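Wednesday, dye bench

Third round of the green series on the Hasel cotton. Water is from the Firside tap again, not the Prorndale supply, so these can't be compared straight across with the May cards. Write the source on every card from now on.

Scoured all the cloth last night with soda ash and left it soaking. Weighed dry before scouring: 330 g for the lot. Cut into 17 pieces, edges left raw. One piece has a pulled thread near the selvage, use it for the wash test and keep it out of the set.

Yellow bath first. Weld extract, chalk added to the water, bath brought up slowly to 80 C and held there. Last time I let it climb past that and the yellow went brownish. Eustaquio Chávez was on the thermometer while I stirred. He thinks the probe on the big pot reads low when it sits against the wall, so we hung it from the rail with string. Do that again.

Indigo vat was sluggish at 9 am. Fed it a little more fructose, left the lid on, went to do the cards. By 11 the surface had a decent coppery skin. Short dips for the greens, longer ones for the teals. Let everything air between dips until there is no more color change, then go back in. I rushed two of the teals and they came out patchy at the folds. Redo.

Melnychuk wants the strip cards by the end of June. Said I would send greens first and the blues when they are fit to look at. Need more card stock, the last pack is nearly gone. Also gloves, size medium - the large ones keep slipping into the vat.

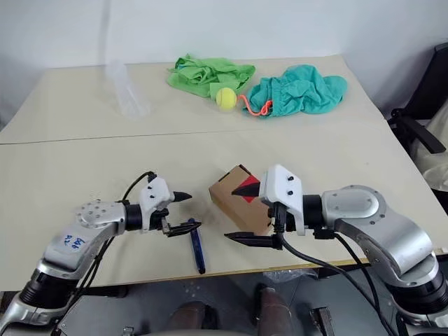
Does the alum mordant have to be redone before the indigo dips? It can be skipped, the indigo doesn't need a mordant and the alum is only there for the weld.

Rinse notes: cool water until clear, then a neutral soap wash, 80 ml of the diluted stock per tub. Vinegar rinse on the teals only. Dry in the shade, the line by the back door gets too much sun after lunch.

To do: redo the patchy teals, label the wash test piece, top up the soda ash jar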